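# ¿Qué hay dentro de una pila?

Una pila guarda energía en sustancias químicas. Tiene dos extremos: el positivo, marcado con +, y el negativo, marcado con –. En medio hay un material llamado electrolito.

Al encender una linterna, los electrones salen por el extremo negativo, pasan por la bombilla y vuelven por el positivo. Cuando las sustancias se gastan, la pila deja de funcionar.

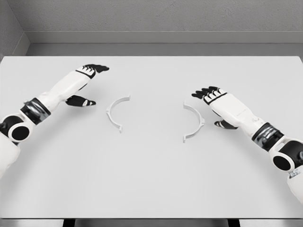 ## ¿Y las que se recargan?

En una batería recargable, el cargador empuja los electrones en sentido contrario y las sustancias vuelven casi a su estado inicial. Cada vez se pierde un poco. La batería Trosel del taller de Plevov, por ejemplo, lleva 431 cargas y está pensada para 1000.

## Cuidado con las pilas

- No las abras ni las muerdas.
- Pon las nuevas con el + donde indica el aparato.
- Lleva las gastadas a un contenedor de pilas.
- Las de botón, lejos de los hermanos pequeños.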